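News from the Shin Workshop

It has been a long, sticky summer in the back half of the workshop, and those of you who only come in on weekends may have wondered why the good soldering bench has been covered in bearings and bits of blue padding since June. The short answer is that Su-bin Koo and I are building a pair of hand-held grippers, the sort you squeeze yourself while you pick things up, so that what your hand does can later be taught to a robot arm. The longer answer involves a great many trips to Lalstead for screws, and I promise to spare you most of those.

Each gripper went together in 2 evenings, once we had stopped putting the linkages on backward. (That was me, and Su-bin was very kind about it.) The printed shells were slower, nearly 275 hours on the old machine by the window, and I would like to thank everyone who waited so patiently for a turn on it!
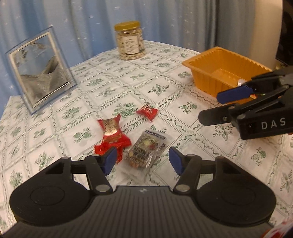
Finger pads have taken up more of our thinking than any other part. We started with hard ones, which were fine on wooden blocks and hopeless on anything a person might really want picked up, and we are now on our third recipe, a softer mix that Su-bin worked out over at Plellarley. What we ask of them is quite a lot when you think about it. A crinkly candy wrapper, a clear packet of nuts or seeds and a shallow plastic tray all want a different sort of squeeze, and you feel it in your own fingers long before any motor has to deal with it. I have come to enjoy that part very much — it is a bit like learning to use chopsticks all over again, only with more screws.

The arm itself, which we are calling Clollamdale for reasons that go back to a very late night, is still in pieces on the upper shelf. Please don't move the gray box next to it, even if it looks like it is in your way. The shoulder joint needs a new belt, and we hope to have it lifting its own weight by November.

If you would like to try your hand at the grippers, come by on any open evening and ask for either of us. We could also use M3 washers, if you have a jar of them at home that you have been meaning to sort.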